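Kitchen maker Norketti moves its planning service online

Customers who wait for a new kitchen from Norketti can now finish the planning from home. The company closed its showroom in Wilamthorpe last month, and it says that the orders which were already started will not be cancelled.

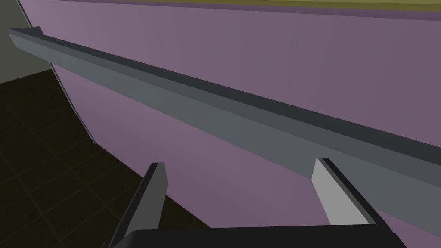
WILAMTHORPE, 2020-04-10

Norketti has 295 kitchen orders that were open when the showroom closed its doors. In a notice on its website, the company says each customer will get a call from a planner before the end of April. The call takes up to 60 minutes. The customer needs a tape measure, a pencil and, if possible, a second person in the house who can hold the other end of the tape.

Before the closing, a planner always visited the home to check the walls, the pipes and the sockets. This visit is now replaced by a form with drawings, which the customer fills in and sends back by e-mail or by post. People who do not feel safe with measuring can choose to wait. Their price stays the same, and they keep their place in the line.

The workshop is still open, but with fewer people in each shift. Cabinets are made as before, while some parts come late. The delay is mostly with handles and drawer runners, which Norketti buys from the supplier Custex. The company writes that it has runners in stock for the kitchens of this month and that it does not know yet when the next delivery will arrive. 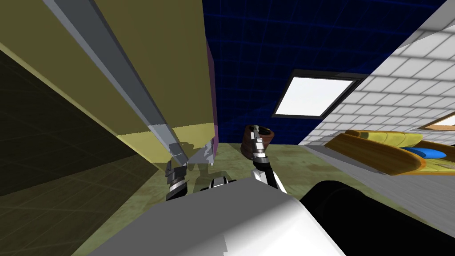
Customers who paid a deposit have three possibilities. They can continue with the planning by telephone, they can move the order to a later date without a fee, or they can ask for the deposit back. For a refund the request must be in writing, and the money should be on the account within seven working days. Orders where the cabinets are already cut can be moved, but they cannot be refunded in full.

Delivery has also changed. The driver brings the boxes to the front door or into the garage and does not enter the home. Installation is stopped for the moment. The fitting firm Softić, which does this work for Norketti in the Wilamthorpe area, has said it will start again when the rules allow work inside private houses, and that families without a working sink or stove will be served first.

For people who only want to look, the color samples can be ordered by mail at no cost. The most popular package of this spring, a straight kitchen without appliances, is still offered at 2,954 dollars, and the price is valid also for orders made by telephone.

The telephone line for customers is open in the mornings. Norketti asks people to have their order number ready and to write an e-mail if the line is busy.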